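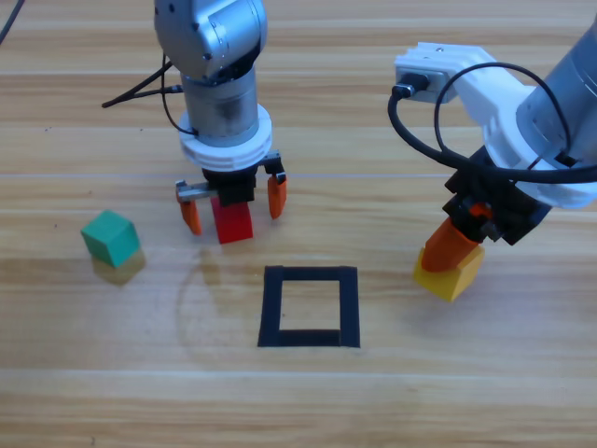
Zulkifli T. wrote: You sand between coats, full stop. I don't care what the can says. Skip it and the second coat goes down on a bunch of little raised fibers and you'll feel every one of them when you slide your arm across.

4 replies · Share

Search this forum
Enter keywords

Re: Hardwax oil or water-based poly on a light tabletop?
Posted by jurgita_j in Finishing, November

Thanks Zulkifli, that's one vote for sanding, then. Let me say a bit more about what I've got so people can yell at me properly. It's a light wood top, glued up from planks, and I like how pale it is right now. My last table got oil-based poly and it went the color of weak tea inside a year. I'm not doing that again! I have half a can of Tridine water-based satin left over from a bookcase, and my brother-in-law swears by Lesico hardwax oil – he did his whole kitchen with it and won't stop talking about it. The table gets used all day, mostly for work, sometimes for dinner, and once in a while for somebody's art project with glue in it.

So which one, and how far do I sand first? I stopped at 120 because my arms gave out.

7 replies · Share

adom_b wrote:
120 is too rough for either one. Go to 180 at least. For what it's worth I'd use the poly you already have. Glue peels off poly. It does not peel off oil, ask me how I know (kid, slime, two hours with a plastic scraper).

Zulkifli T. wrote:
Agree on 180. Wet it with a damp rag after that, let it dry overnight, then knock the fuzz down by hand. If you do that first the water-based stuff won't raise the grain nearly as much.

elina_s wrote:
I'm going to disagree with both of you, sorry. Poly looks great for two years and then somebody drags a mug or a lamp base across it and you have a white scratch you can't fix without doing the entire top over. With hardwax oil I rub a little into the bad spot on a rag and I'm done before my coffee's ready. I've had mine since we moved in and I've touched it up maybe once every winter.

And some of the oils come in a version with a tiny bit of white in it for keeping pale wood pale. Try it on the underside first though.

adom_b wrote:
Once every winter is once every winter more than I want to do, Elīna.

elina_s wrote:
Ha, fair enough. You also own a plastic scraper for slime so I'm not sure we're leading the same life.

2 likes · Share

jurgita_j wrote:
Okay, I hadn't thought about repairs at all. How bad is oil with water rings? We're not a coaster family. I've bought coasters. They're in a drawer.

Ona M. wrote:
Long-time lurker here. I did a desk with hardwax oil and it took rings the first month because I put it into use too early. I waited three days and the can wanted a couple of weeks for full cure. Since then it's been fine with cold glasses, but a hot pan left a mark I had to sand out. Please read the cure time, I beg you, and put the oily rags outside flat to dry and don't ball them up in the trash. They can catch fire on their own.

Zulkifli T. wrote:
What Ona said about the rags. Every time.

I still say poly for a work table. Three thin coats with a foam brush, light sanding between with 320, wipe off all the dust. Don't shake the can, stir it, or you'll be brushing bubbles around all evening.

elina_s wrote:
Light sanding between coats, wiping dust, stirring, foam brushes... meanwhile I wiped oil on and wiped it off and went to bed. Just saying!

jurgita_j wrote:
I sanded the underside to 180 last night and put a patch of each on it, Tridine at one end and a sample pouch of the oil at the other. The poly end is closer to the bare wood. The oil end feels nicer – much nicer – but it's a shade darker than I wanted, and the store here doesn't carry the kind with white in it. I'm going to leave both for two weeks and set a wet glass on each.

Ona M. wrote:
Put some glue on them too.

Load more comments
Share · Follow thread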